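Sofa cushion

A sofa cushion is a padded unit forming the seat or the back of a sofa. The word also covers the small decorative pillows laid on top, though furniture makers usually keep the two apart. Seat cushions carry weight and are built firm. Back cushions are softer and, in many designs, are a different shape and sometimes a different color.
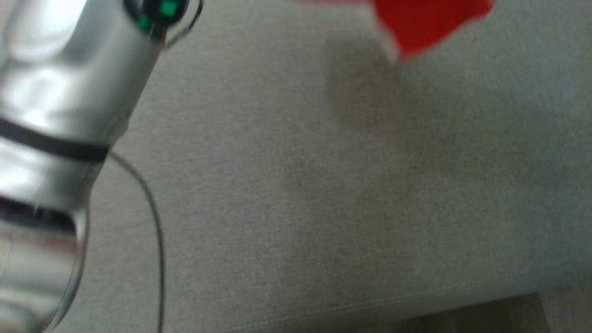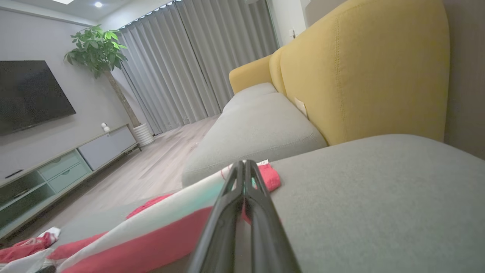 Light gray woven seat upholstery; the second picture also takes in the yellow backrest cushions.

Construction

Most modern seat cushions have a foam core, often wrapped in a thinner layer of fiber to round off the corners. Feather filling is older and still sold at a higher price, with the claim that it is more comfortable. It also has to be shaken back into shape, sometimes daily, and the claim is seldom tested against a decent foam seat. Covers are sewn from several panels. The seam near the front edge takes much of the wear, as people slide forward over it when they stand up.

Topstitching, a line of thread visible on the outside of a seam, can strengthen the join. It is also used purely for looks, and sales literature does not always say which.

Color and fabric

Gray became a common choice for seats on the argument that it hides dirt. This is only partly true. A mid-gray weave disguises dust and light wear, but grease and drink stains show on it about as well as on beige. Two-color sofas, with a plain seat and a brighter back, are promoted as easy to match with other furniture. The upholsterer Capucine Brunet has argued that they mostly make it harder to find a replacement cover — a maker may drop one of the colors and keep the other.

Durability claims

Fabric is often sold with a rub count, the number of strokes a sample survives on a testing machine. The furniture firm Aebischer advertised one of its weaves as good for "a lifetime of evenings," a phrase with no figure behind it. Its competitor Berko printed a figure but left out the test method, so the two could not be compared. Rub tests say little about pilling, fading or a cat.

Foam is described by density and firmness, which are separate measures and are regularly confused in catalogs. A firm cushion may be made of cheap, light foam and go flat early.

Care

Standard advice is to vacuum the fabric, turn loose cushions over and keep them out of strong sunlight. Turning is impossible where the cushion is fixed or the cover has a different underside, yet the instruction is printed on the care tags of both kinds. Genji Shibata, who compared care leaflets from 5 makers, found that 2 of them recommended turning cushions that were sewn to the base.

Cloths and clothing left on a seat are a minor but real risk. Red dyes in particular can transfer to pale upholstery if the cloth is damp. Protective sprays are offered against this, with mixed results.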